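Choosing a gripper the slow way

Nana Quaye has spent most of the summer deciding which gripper to recommend for the Vurnska project, and she is still not finished. She runs the bench trials at Urnico's workshop in Clultley, where the company is working on an arm that can clear up after meals in shared lunch rooms.

The shortlist came down to a parallel gripper and one with more fingers. "On paper the parallel one should have lost early," Quaye says. "It's simple, it's cheap to fix and the operators already know it. I kept expecting it to fall behind, and it kept hanging on."

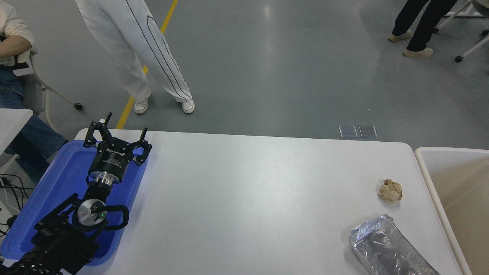
Her test items come from the sort of rubbish people leave behind after lunch. Foil trays are the hardest. "Foil gives way under you," she says. "You close to the force you'd use on a box and you've folded the tray in half. Then you've got a different shape to pick up, and the planner is still thinking about the old one."

Crumpled paper is more forgiving. Most grasps hold if the fingers come in low enough, and a bit of crushing does no harm. The first full round was 131 attempts, and 100 of them ended with the item in the bin. Quaye was happy with that figure until she went back through the failures and saw that foil made up most of them.
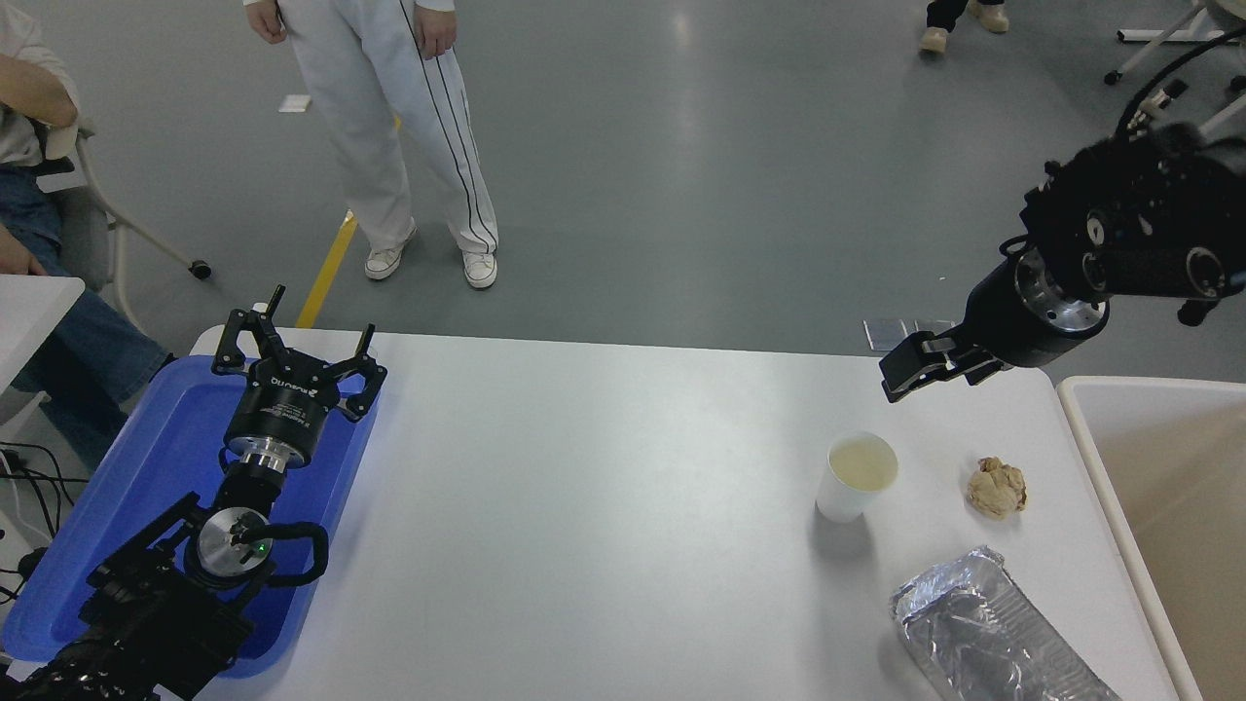 Cups were added later, at the request of the client. Quaye was against it at first. "A full cup is a different job. You have to keep it level the whole way, so now you're testing the arm and the controller as much as the fingers."

The controller is an Ersoy unit, which she rates well apart from the start-up time. Changing a gripper means a restart and a new calibration – a good part of a morning if the first one doesn't take. She now does all the runs with one gripper before swapping.

Asked which she would buy today, Quaye doesn't hurry. "For paper and foil, two fingers. For cups, I'd want another 72 runs before I put my name to anything." The next round is booked for July.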